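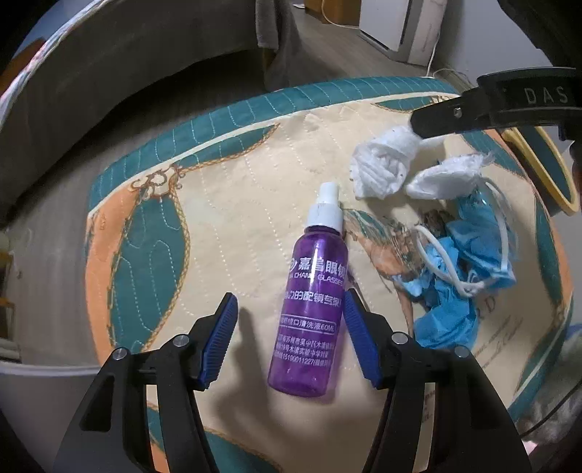

The little purple spray bottle, on the bed cover.

May 20, 2020

So I finally got back to the bench last week and the first thing on my list was that stack of library preps I'd been putting off since before everything shut down. If you've been reading for a while you know the ones, the pond sediment samples from Ranside. They've been sitting in the freezer since September and I was starting to feel guilty every time I opened the door to get something else.

A quick refresher for the two or three new people here (hi!). I work with environmental DNA, which mostly means I get tubes of mud and try to work out what was living in it. Mud is awful. It's full of humic acids that come along for the ride when you extract, and then they sit in your tube and quietly kill your PCR. You get a nice looking pellet, you get a faintly brown eluate, and then you get no bands at all.

For years I did bead cleanups the way I was taught, one pass and on to the next step. This time I tried the Mukiveo beads, because the lab down the hall had a bottle open and let me have some. I did a double cleanup on half the samples and a single on the other half, same input, 13 tubes each way. The double cleanup tubes came out clear. The singles looked like weak tea. I lost some yield with the second pass, sure, but I'd much rather have less DNA that amplifies than a lot of DNA that just sits there.

My elution volume was small too, and that took some nerve. I kept wanting to go bigger so I'd have extra for repeats. If your samples are low input to begin with, don't do it! You'll just be chasing concentration later with a speedvac, and I've cooked more than one good sample that way.
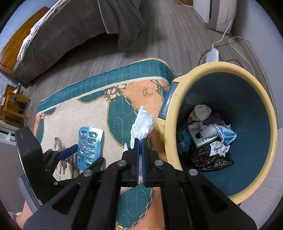
Tissue and a blister pack of pills.

OK, shearing. Our old sonicator is called Salazar (it came to us with the name on a piece of tape and we never took it off) and Salazar has moods. I was aiming for fragments of 200 bases and the first test run gave me a big lazy hump that stretched way past that. Changed the water, let it chill properly, ran it again for 120 seconds, and the trace looked so much better. I should have started with the water. I always say that and then I never do.

Adapters went on overnight at 16 degrees. I know the kit insert says you can get away with a short incubation at room temp, and for clean human DNA I believe it, but for mud I like to give the ligase all the time it wants. Then the usual size selection and eight cycles of PCR. I had a little adapter dimer in four of the tubes, so those got another round with the beads and they were fine after that.

Everything is pooled now and waiting for a spot on the sequencer. The booking calendar is a mess because only so many people can be in the building at once, so I've been doing the planning part from home, which means a spreadsheet with 772 rows and a lot of coffee. I rewrote the barcode sheet twice. The first version had two samples sharing an index and I only caught it because I'd colored the column by plate. Please color your columns.

A few people asked what I'm using for the analysis. Still Wultomia, still the old version, because the new one changed how it handles merged reads and I don't want to switch halfway through a project. I'll try it on the fall samples, if there are fall samples. Field work is up in the air and the road out to the ponds floods anyway.

Next post will probably be about blocking oligos, since I got three emails about them and my answer to all three was "it depends." If you've had luck with a double cleanup on peat, leave me a comment with your bead ratio. I've got one peat core left and I'm scared to touch it.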